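买一只手要花多少钱
一家中等规模代工厂的设备预算，是怎么一格一格填满的

六月，Ocampo的采购会开到第三轮，桌上还是那张表。机械臂一行，夹爪一行，输送线一行，后面跟着一大串“其他”。问题全出在“其他”。

先说背景。Ocampo做小包装代工，洗护、清洁剂、少量食品添加剂，订单碎，换线勤。一个瓶型跑两天，换掉，再跑另一个。老板们最早的想法很直接：买两台臂，放在装盒工位和贴标后的检验工位，先把夜班顶下来。四月份报上去的数字，后来看几乎没有一项站得住。

负责这件事的是Tonantzin Tovar，生产工程出身，管过仓库，也管过维修。她不太喜欢“自动化项目”这个叫法。“我就是去买设备的，”她说，“买设备就得知道买回来摆哪儿，谁擦，坏了打给谁。”

她的第一版预算只有一页。

第二版九页。

多出来的八页写的什么？防护罩，耗材，备件，培训工时，停线损失，地面找平，电柜扩容，压缩空气。还有一项叫“等待”，指设备到了但还不能用的那段时间。这一项财务砍过一次，她又加回去了。

报价单的读法

来报价的有两家，Wumura和Kastik。前者便宜，给的是裸机价；后者贵一截，打包了安装和首年服务。乍看差距很大，把裸机那份补齐以后，差距缩了一大半。剩下的那一点，买的是响应时间。

Wumura的销售不否认这一点。他们的说法是，有自己维修班的厂子没必要为服务付钱。道理没错。但Ocampo的维修班一共几个人？白班忙灌装机，夜班基本只留一个人值守。真要半夜停了，他上去能干嘛，重启？

Kastik那边也有毛病。合同写“工作时间内响应”，工作时间以供应商所在地为准。供应商不在本地，有时差。Tovar用红笔圈出来，发回去改，对方改成“尽快响应”。又圈，又发。来回折腾到第三稿才落成具体小时数。

她给同行的建议就一条：形容词全部换成数字，换不了的就删掉，别留着。

还有运费。裸机价不含运费，不含木箱处置，不含卸货用的叉车租金。都是小钱，加在一起就不小了。

夹爪才是大头

外行看臂，内行看手。臂的型号其实好选，负载、臂展、防护等级，三个数一对，剩下没几款。难的是末端。

Ocampo的瓶子有圆的有扁的，有带泵头的，有盖子比瓶身还宽的。一套夹爪吃不下全部，这是一开始就该想到的事，偏偏第一版预算只列了一套。后来加到三套，外加快换盘，外加每套一组备用指尖。指尖是消耗品，夹硬塑料瓶磨得尤其快，供应商给的寿命数据是按什么瓶子测的，问了两次没问出来。

于是改成自己试。借了Dirwood的试验间，那是一处按天收费的共享场地，有臂，有台面，有一段输送轨，自己带瓶子去就行。收费不高，但要排队，而且排到的时间不由你挑。

试验做得很土。一箱瓶子，反复夹，夹到有问题为止，每次失败记一笔：滑了，歪了，瓶身压出印子了。总共记下3,457次抓取。这个数后来写进了招标附件，作为验收的参照，供应商看了不太高兴，说比他们平常的验收严。那就对了。

瓶身压印是最麻烦的。力大了有印，力小了会滑，中间那一段窄得很，而且瓶子空着和装满还不一样。灌装前抓还是灌装后抓，两套参数。预算上的体现就是，控制器要选能存多组配方的那档，又贵一格。

保护套这种事

粉尘、液体、清洗剂，臂怕的东西不少。厂里有人主张直接上高防护等级的型号，一步到位。也有人说套个罩子就行，旧了换新的。两边算下来，高防护的一次性多付一笔，罩子是每年付一笔，按五年摊，差不多持平。

那怎么选？Tovar选了罩子。理由是订单结构可能变，万一以后这台臂挪去干燥区，高防护那笔钱就白花了。生产部不同意，觉得换罩子要停线。最后折中，换罩子排进每次换瓶型的间隙，反正那会儿线也停着。

这类争论花的时间，比选臂长得多。会议纪要翻了一下，关于臂本身只有半页，关于罩子有四页还多。

人的钱

预算里最容易被写小的一栏是人。

两个工位上了设备，不等于少了两个工位的人。上料要人，清障要人，夹歪了得有人拿出来，换瓶型得有人改程序。头三个月尤其费人，原来的班组一个都撤不掉，还要再抽人去盯。Tovar在表里把这段单列，叫“重叠期”，按全员工资算，一分不减。

财务问能不能短一点。她说可以，写短一点，然后年底来解释为什么超支。

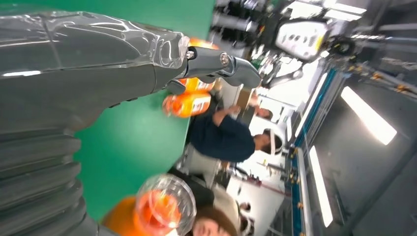 重叠期要多长，同行给的答案差得很远，从几周到半年都有。Ocampo取了三个月，再加一个月浮动。浮动这一个月的钱不进项目，挂在厂里的不可预见费下面，要动用得重新签字。这个安排是财务提的，Tovar觉得挺好，至少逼着她到时候把原因写清楚。

培训另算。操作工每人一天半，维修两人各一周，地点在供应商那边，差旅自理。第一版里差旅是零。为什么是零？忘了。她自己说的，就是忘了。

还有一笔比较少见，叫编程外包。换一种新瓶型，自己的人能不能教会机器？前期大概率不能，得请人，按次付。一年换多少种瓶型，销售部给不出准数，只好拿去年的订单往前推，再打个余量。

台面、轨道、灯

零碎也得说说，因为真的很贵。

台面颜色要跟瓶子拉得开，视觉才好认。高度要跟输送轨对得上，差一点都不行，旧轨道偏偏每段高度都不太一样，要么垫，要么换。Ocampo先垫了一段试，垫片成本可以忽略，人工不能忽略，老师傅趴在那儿调了一个下午。最后决定换掉其中一段，其余的垫。

灯也是。厂房顶上的老灯管有反光，透明瓶子最吃亏，相机一看全是亮斑。加遮光板还是加局部光源，两个方案都报了价。遮光板便宜，选了遮光板，局部光源留作第二期。

第二期这个词在整份预算里出现的次数很多。凡是吵不出结果的都进第二期。Tovar对此有点不放心，她在文件最后加了一页，把所有推到第二期的东西列全，每项后面写了如果一直不做会怎样。有的写“没影响”，有的写“夜班无法无人值守”。老板看到后面这条停了很久，因为当初立项就是为了夜班。

所以夜班到底能不能顶下来？按现在批的钱，不能完全顶。能减一部分人，减多少要等跑起来再看。

验收和尾款

付款分四笔：下单，发货，到场调试，验收。行业里常见的是尾款留一成，Ocampo谈到了两成，代价是单价上让了一点。验收条件写得很细，连续运行满1,000个瓶子，中途人工干预不超过约定次数，换型一次，再来一遍。

连续两遍，是吃过亏的。厂里前几年上过一台码垛机，验收那天好好的，换了一次纸箱规格，从此没好过，尾款早付掉了。

供应商对“换型一次”有意见，问换成哪种瓶子。答复是当天抽。又吵。最后定为从约定的清单里抽，清单里有扁瓶，有泵头瓶，供应商可以提前练。这样倒也公平，反正以后生产也是这几种。

合同还差一个附件没签，备件清单。Kastik列的清单很长，Wumura列的很短，长的未必是为你好，短的也未必是省钱。Tovar让维修班自己勾，凡是本地两天内买得到的一律划掉，凡是坏了就整线停的一律留下。勾完剩了小半页。传感器线缆留了两根，维修班非要三根，还在商量，

折旧年限也没定。财务按七年，生产说五年顶天了，瓶型变得这么快。差这两年，账面上每个月的成本就不一样，报给客户的单价也跟着变。下周再开一次会，把这个数定下来，备件附件一并签掉，然后下单。交期供应商口头说的是十四周，她在表里填了十八。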